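Simulated Scenes and Good Practice: Your Questions Answered

Welcome, and thank you for reading the questions before writing in (we do love hearing from people, but Mpho's inbox is only so big). This page covers the working rules for anyone contributing simulated robot scenes to the Matlala library, whether you're with one of our partner labs or having a go from your kitchen bench after work.

Who wrote these rules?

The first version was put together by Soledad Meléndez and Efe Etim back when the library was small enough that everybody knew every scene in it. It has been revised a few times now, mostly after somebody asked a perfectly reasonable question that the rules didn't answer. They're house rules. If your employer or your local regulator asks for something stricter, please follow the stricter one, and do tell us about it.

Do the rules replace a safety assessment for a real robot?

No, and we'd be very unhappy to hear they'd been used that way! A task that runs nicely in simulation still needs a proper risk assessment at the site where the physical machine will be working, done by someone competent to do it. Our review looks at whether a scene is sound and well recorded. It doesn't look at guarding, stopping distances, training or any of the other things that matter once there are people in the room.

How plain can a scene be?

As plain as you like, within reason. We get a lot of worried messages about this from newcomers, who feel they ought to fill every shelf before they submit. A bare wall and a couple of simple objects are perfectly acceptable, provided that colours, surface finishes and lighting are all recorded in the scene sheet so that the next person can rebuild them. 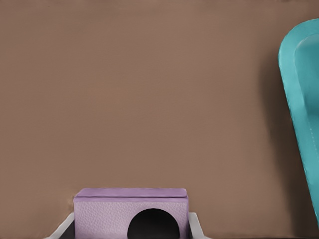
What we do ask is that you keep your randomization settings with the scene and not in a separate folder on your own machine. Bheki Visser spent most of one March trying to reconstruct the lighting for a set of Plultbridge scenes whose author had changed jobs, and he would be grateful if it never happened again.

What should I check in the camera views before I submit?

Play back every camera from start to finish at normal speed, then step through the opening and closing moments slowly. Objects are allowed to run past the edge of a view, and large things close to the camera are allowed too. That happens on real machines all the time and we'd sooner keep it. Write down where each camera is mounted and whether it moves, and don't trim a run just to make it look tidier.

How many runs do you need?

The minimum is 29 complete runs per task, all on the same build of the simulator. Most people send far more, and the biggest set we hold at present has 197. If you update your simulator partway through, start a new set and give it a new version number.

Do I have to include the failed runs?

Yes please. Mark them as failed, add a short note if you know what went wrong, and leave them in. Siyabonga Cele, who looks after our reviews, is always pleased to see an honest batch with some misses in it.

May I use object models from somewhere else?

You may, as long as the licence allows redistribution and you list the source beside each model. Models from the Bradora and Fotunier collections are already cleared for use in Matlala, so you only need to give the model name for those.

How long does a review take?

Usually about 5 weeks, a bit longer when the universities are busy. Two reviewers read each submission separately and then compare notes. If they disagree they'll write to you with their questions, and you're very welcome to argue your case.

I've found a mistake in a published scene. What now?

Send the scene name and a short description of the trouble to Mpho Van Wyk through the contact form. Please don't fix it quietly in your own copy and carry on. Published scenes stay as they are, and corrections go out as a new version with the old one still available, so that earlier results can be checked against whichever version they used.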